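Ticket: Ladusis torque wrench, reads low after 3 weeks
Status: open, waiting on customer
Product: Ladusis click wrench, 3/8 drive
Opened by: shop account, Pistton

Wrench clicks early. Set to 38 ft-lb, clicks, then I check the same bolt with the old Vatard beam wrench and it's nowhere near. Happens every time at that setting. Down low it seems fine, or close enough I can't tell.

Tried so far:
- backed the handle all the way down, left it overnight, reset. Same.
- swapped the socket, then swapped the extension. Same.
- no extension at all. Same.
- wiped out the drive head, drop of light oil on the ratchet. Smoother, still early.
- cycled it a bunch at mid scale before using it like the booklet says. Maybe a hair better first pull, then back to early.

Not dropped as far as I know. It lives in its case, spring wound down. Other guy on the evening shift uses it too, asked him, he says no drops. Lock collar feels a little loose, it turns maybe a hair when I pull. Could be that? Didnt notice it when new.

Receipt attached, bought in February. Do I send it in or is there an adjustment screw I can get at. Don't want to open it and kill the warranty.

Update, 4:40 pm
Taped the collar so it can't move. Set 38 again. Clicks early again. So not the collar, or not only the collar.

Also borrowed a Gu digital adapter from next door, put it between wrench and bolt. Adapter agrees with the Vatard. So two tools say low, one says fine. I'm going with the two.

Uploads:

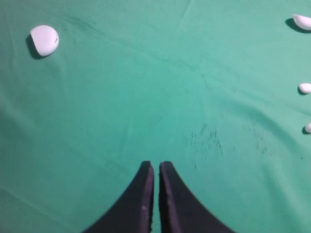
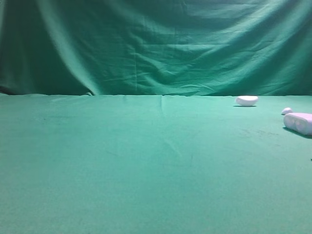 Neema Kombo: Thanks for running the adapter, saves us a step. Please don't go after the adjustment screw yet, there is one under the end cap but there's a dab of sealer over it and once that's broken the calibration part of the warranty is done. Couple of things first. Where is your hand when you pull? It has to be on the center of the grip, on the line. Choking up toward the head changes the reading on the beam wrench a lot more than people expect, and if you hold the two wrenches differently they won't match. Second, are you checking with the Vatard on a bolt that's already tight? A bolt that's been sitting takes extra to get moving again, so you can't compare that way. Use the adapter only, slow pull, and write down the peak. Do it at 38 and again at 17, a few pulls each, same direction.

Reply, shop account
Ok. Hand was on the grip but not going to swear it was on the line. And yes on the tight bolt, was checking after. Will redo.

Redone with adapter only, hand on the line, slow. At 17 it's good, every pull. At 38 still low, every pull, pretty much the same amount low each time. So it's consistant at least. Backed off and reset between pulls, no change.

Neema Kombo: Good at the bottom and low up top, repeating the same, sounds like the spring and we'd want it back. I've put the return label on the ticket. Wind it to the lowest mark on the scale before you pack it, not past it, and leave the socket and extension out of the box. Take the tape off the collar too please, the bench will want to see how it turns. Turnaround is posted on the label page.

Reply, shop account
Label printed. Tape's off. Is there a loaner or do I keep going on the beam wrench? Got a set of heads waiting. Also does it come back with a cert or just the wrench, need a new one for the binder.

Neema Kombo: Cert comes in the case with it. Checking on the loaner, will post here.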